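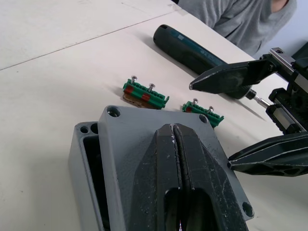
Grey enclosure and green terminal blocks, Prandcombe bench

Enclosure check, 08/04/2026
Checked by: Marlene Sauerland

Corner screw holes -- OK. I ran a finger round each one and found no burrs, hooray!
Terminal blocks -- OK, but please keep the red markers on, I do use them.
Bench top -- OK. Wiped down before I started. 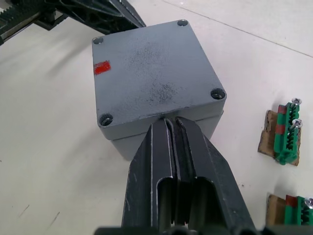
Lid surface -- PASS WITH COMMENT. Scuffed, with black smudging towards the front edge and a little patch of red on one side. Only cosmetic, I'd say, but Filali can be fussy (remember last April?) so I've noted it.
Lid screws -- TO DO. Fit all four before it goes to Sallov.
Label -- TO DO. Box 129, please!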